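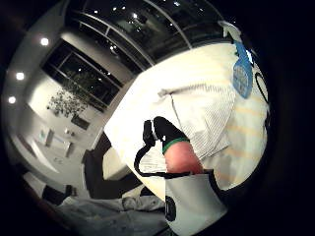

Kusum Pal
Audio producer and feed wrangler. Editor, The Grinitley Hour

Jul 21, 2026

Finished moving The Grinitley Hour from Zetico to Provetti last night. 156 episodes, one feed, no lost subscribers that I can find. Notes follow for anyone with a back catalogue and a host contract running out.
4 comments · 12 shares

Background for people who don't listen: it's a weekly interview programme, mostly with retired radio announcers. It has been on Zetico from the first episode. The service was fine. The price wasn't, once they changed how they bill for storage.

Export first, before you tell anyone you're leaving. I pulled the original uploads and a copy of the raw RSS XML, and kept both on two drives. The XML is the important one. Audio can be re-rendered from the session files. A GUID you didn't write down is gone.
2 comments · 9 shares

GUIDs. Every episode in a feed has one. Podcast apps use it to decide whether they've seen an episode before. If the new host generates fresh ones on import, some apps will treat the whole catalogue as new and download it again to the phones of people who trusted you.

Provetti's importer says it preserves GUIDs. It preserved most of them. 26 episodes came across with new ones, all of them episodes where the title had been edited after publication. I compared old and new XML with a short script and pasted the originals back in by hand.
7 comments · 15 shares

I reported it. Support replied the same day and asked for both XML files. No word yet on a fix, so run your own comparison before you switch the redirect on.

Publication dates were a smaller problem. Zetico writes them in GMT, and the importer read a handful as local time. Melbourne is ten hours ahead in winter and eleven in daylight saving, so episodes landed on the wrong side of midnight. The order stayed correct except for one two-parter from April, which swapped.
1 comment · 3 shares

Artwork: the importer takes whatever the feed points to. Our older episodes pointed to 600 pixel squares left over from the first logo. The show-level art is a current size, so directories were happy, but the episode art looked soft on a tablet. I've replaced it for this season only. The rest can wait.

Loudness next. I had assumed the catalogue was consistent and it was not. The early episodes were mixed by ear on headphones and sit well below the later ones. Since I was re-uploading those anyway, I normalised them to -16 LUFS integrated, true peak no higher than -1 dB.
5 comments · 8 shares

Do this from the WAV masters if you have them. Turning up an MP3 and encoding it again gives you swishy consonants, and announcers have a lot of consonants.

Where the masters were missing I left the episode alone. Quiet is better than quiet and damaged.

Show notes had 486 outbound links across the catalogue. I ran a checker over the lot. Dead ones were mostly station pages that had been reorganised. I swapped in archived copies where they existed and took out the link but kept the text where they didn't.
3 comments · 4 shares

The redirect itself is a 301 from the old feed address to the new one, plus the new-feed-url tag in the old feed. Use both. Directories tend to follow one or the other, and it's hard to know in advance which. Zetico buries the setting under Account, not under the show.

Leave the redirect running for as long as the old host will allow. Some people open their podcast app twice a year. I've paid for the cheapest Zetico plan through to next winter for this purpose alone.
6 comments · 11 shares

Statistics don't come with you. Export them as CSV before the account is downgraded. Don't join the old graph to the new one either, as the two hosts filter bots differently and our daily figure dropped on the first day without any change in listening.

One thing still open: chapter markers. They're embedded in the files and play correctly on Kneath, but Provetti's web player ignores them. I've asked whether it reads a separate JSON file and will add the reply to this thread when it arrives.
2 comments · 1 share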